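Brondport Tenants' News
27 Jun 2022

PARKING, BINS, AND THE LOADING DOCK (please read, yes all of it)

Quick one this month, I'm writing between meetings so forgive the typos.

Dock first. Solier is resurfacing the ramp on the north side. Two days, Wednesday and Thursday, no vehicles at all. If you've got a delivery booked, call the carrier now and send them to the front entrance instead. Hand trucks are in the mail room. Bring them back. We started the year with 3 and I can find one.

Parking. The 50 spaces out front are for everybody, first come. The ones by the fence belong to Tan, they pay for them, please stop using them "just for a minute". Mackenzie Bergeron has a list of plates and she is not in a good mood about it. Visitors go on the street side. Passes at the desk, hang them from the mirror, not on the dash where they slide off.

Rent reviews. Letters went out last week to everyone whose lease ends in December. If you didnt get one and think you should have, email Ataahua Pearce. Don't stop her in the hallway, she won't have your file on her. Increases are smaller than last time. Deposit for new units stays at $3000, same as before. 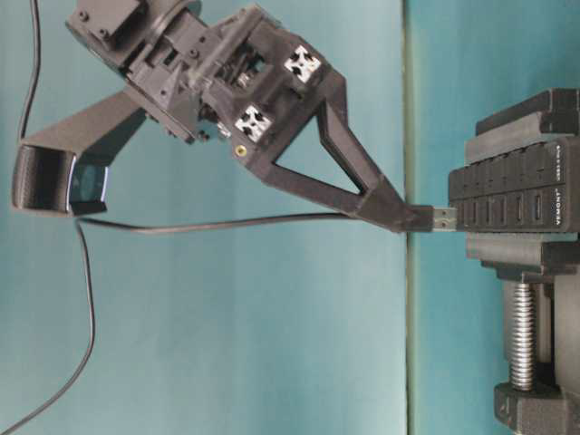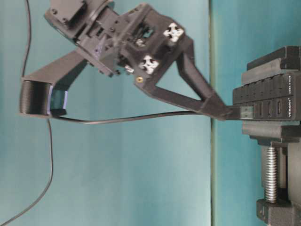
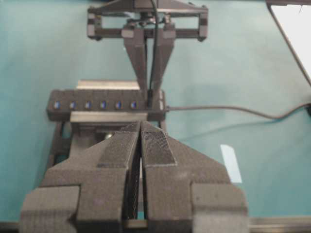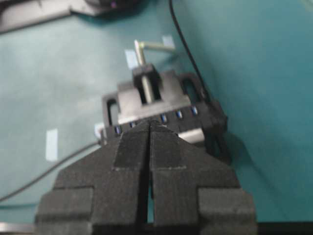

Around the building this month.

Bins. Cardboard gets flattened. Has to be. The hauler left the whole container behind last week and we paid for the trip anyway. Paint, batteries and old monitors don't go in any of the bins, ask at the desk for the pickup sheet. Food waste in the green one only, lid shut, we've had raccoons again.

Kitchen on the second floor: new fridge is in. Shelves are labeled by unit. Anything with no name on it goes out Friday at noon, container and all. The dishwasher is still waiting on a part, so wash up by hand for now. Sponges under the sink.

Air conditioning. Yes, we know. The east side is too warm and the west side is freezing, the Cliduvitz people are coming back to look at teh dampers. Until then please leave the thermostats alone, every time somebody turns one down the office next door calls me.

Keys. New fobs for the side door start next month. Old ones will stop working the same day. Pick yours up at the desk, sign for it, hand in the old one. Lost fobs are $2 to replace if you tell us right away, more if you don't.

Summer cookout is on, date to follow, probably the back lot if the ramp has set by then. Need someone with a grill. Vegetarians tell Mackenzie.

Fire drill sometime in July. Not saying when.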